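Thursday, June. Bench 2, both arms

Continued the gripper comparison from last week. The plan for today was the soft pads from Ukitex against the hard pads which came with the arms. I also wanted to finish the cable check on the left side, but for this there was not enough time.

Started at 9:15. Homed both arms, no errors. Controller log is number 3658, please use this one and not the one before it, where I forgot to set the payload. The right arm has the soft pads now. The left arm stays with its own fingers and I keep it parked high, so that it does not disturb the right arm when the elbow goes out to the side.

First test was the cabinet handle. Approach from the right, close on the handle, pull slowly, release. I made 15 pulls with the soft pads and 14 of them were good. In the bad one the fingers closed too low and slipped off the end of the handle. I think this is my taught point and not the pad, because I had moved the cabinet a little when I cleaned the table. With the hard pads, on Tuesday's settings, it was 11 good from 15. So the soft ones are better, but I would not write it in a report yet. The two series were made with different closing speed and I must repeat one of them.

Second test was the tulips. I like this object for comparison, the pot is small and the flowers are wide, so the gripper has to come in low and there is not much space for the wrist.

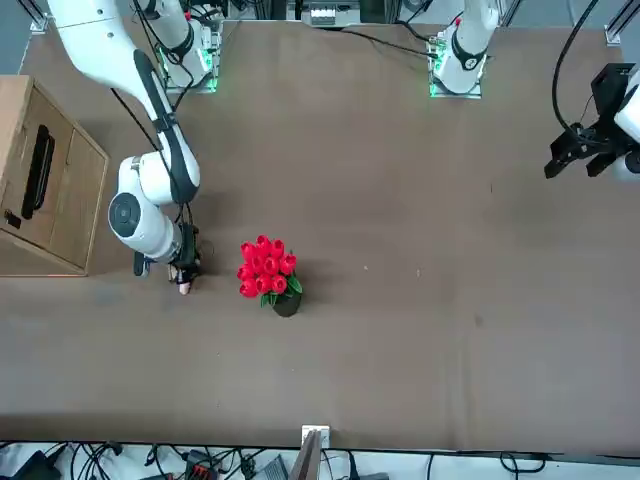 Right arm low beside the tulips, left arm parked. Top camera, Leone mount.

Notes from the tulip test:

The approach from the cabinet side is possible, but the elbow comes close to the cabinet. If somebody wants to use this path with higher speed, please move the cabinet first or teach one more point in between.

Soft pads hold the pot well at force level 3. At level 2 the pot turns in the fingers when the arm lifts. At level 4 there is no more improvement and the pads are pressed very flat, I don't want to do this for a whole day. When I close on the flowers instead of the pot, the bouquet comes out, also at level 2. Not useful for us, but good to know.

The Jernach controller still makes a short stop before the last part of the downward move. It is there with both pad types, so it is not from the gripper. I changed the blending radius two times and saw no difference. Maybe it waits for the camera. Next time I will run it with the camera trigger off and compare the log times.

Camera: the Leone mount is more stiff than the old one and I did not need to calibrate again after lunch. From this side the fingertips are sometimes hard to see when the wrist is turned. For the pad comparison I would prefer a second view from lower down. There is one free port on the switch.

To do:
- repeat the handle series with hard pads, same closing speed as today
- check the cable on the left gripper, the loop looks long to me
- ask Lutton if the soft pads can be ordered in a darker color, the light ones will look dirty very soon
- mark the cabinet position with tape

Stopped at 16:40. Arms parked, air off, log copied to the shared folder.

Bench notebook, internal use | Contact: bench 2 mailing list | Back to top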